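Notebook, analytics group
December 6, 2018

Continued with the churn model for the Dumero sales data. The load from last night finished without errors, but the row counts do not match again. Source has 1144 more records than our table. I compared by region and the whole difference is in one region, Zurkik. All of them are orders with an empty customer code. Our import script drops these silently. I changed it so they go to a separate reject table and get written to the log.

Question for the business side: are orders with empty code cash sales, or is it a mistake in their entry form? If cash sales, we must keep them in revenue but leave them out of churn. I wrote to them, no answer until now.

Model. Trained again on data up to the end of November. Same settings as before, 200 trees, depth 10. Result on the test set is a little better than the last run, but I don't trust it yet. The feature "days since last invoice" is too strong. I suspect it contains information from after the cut date, because the invoice table is updated in place and the old values are lost. Took this feature out and the score dropped a lot. So either it is really a good feature or it is leaking. To check it I need a snapshot of the invoice table as it was on the cut date. The backup should have it, have to ask for restore to the test server.

Dashboard (Pumine). The finance page is slow when the user selects all regions. I looked at the query plan, it joins the calendar table 2 times, one time for the order date and one time for the ship date, and the second join has no index. Added the index on the test server. Page is now comfortable to use. Not moved to production, I want to see first what it does to the night load.

Also on the dashboard: the margin percent in the total row was wrong. It was an average of the percents of the rows, and it must be total margin divided by total sales. Fixed in the measure definition. Please, if you build a new page, use the shared measure and don't write the formula again by hand - I found three different versions of it.

The Dervishi demo: they asked if the forecast can be shown per week. It can, but for small stores the weekly numbers are very noisy. I prepared monthly as default and weekly as an option. The text under the chart still says monthly in both cases, to be corrected.

Open:
- answer about the empty customer codes
- restore of invoice snapshot, then repeat training with and without the feature
- night load time with the new index
- label under the forecast chart
- clean my temp tables on the test server, they are many

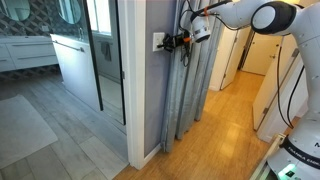
Franka Emika arm, gripper at the light switch plate.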